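I finally made it to the open day at the Clorport ribbon mill, and I am still finding bits of lint on my sweater. If you have never been, it's out past the old ferry landing, a long brick building with a bus stop right by the gate (take Route 66, get off at the last stop and follow the smell of hot starch).

They let people in at 10, and by the time I'd had coffee there was already a line for the weaving floor. Noelia Figueroa took our group. She has run the narrow looms for years and shouts over them like it's nothing — I caught maybe half of it, but what a half! The little shuttles go so fast you can't follow them, and a single machine makes a whole row of ribbons side by side. She stopped one so we could look at a broken thread, then tied it back in before I'd even found my glasses.

After that came dyeing. The vats were covered, so mostly you see pipes, but there's a board on the wall with dips of every red they've made since the place opened. I wanted all of them. Jocelyn Bergeron, who mixes the colors, told us the hardest order he ever had was a plain beige for a hat company called Kourkoulas. They sent it back five times!

The bit I'd really come for was prize ribbon, the rosettes and the wide satin sashes. My family has a soft spot for anything handed out at a fair, and so do I, so I asked far too many questions. The pleating is still done by hand on a wooden wheel, and I got to try one. Mine looked like a squashed cupcake. I kept it anyway. 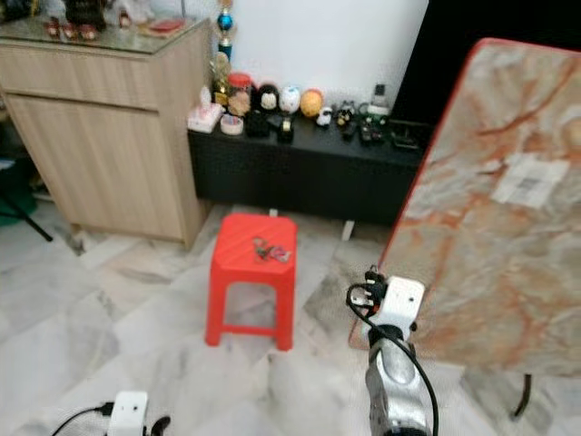 Getting there and what to bring

Wear flat shoes, the stairs to the loom floor are open metal and steep. Earplugs are in a bowl by the door, take two pairs as they drop easily. The shop sells ends of rolls by weight and they only take cash, which I found out with my arms full. Lunch was soup and rolls from the Sadeo truck in the yard, good and hot, and I'd go back just for the onion one.

The next open day is in October. I've already asked my sister to come along, and she wants the velvet.

Contact | Copyright, all rights reserved | Back to top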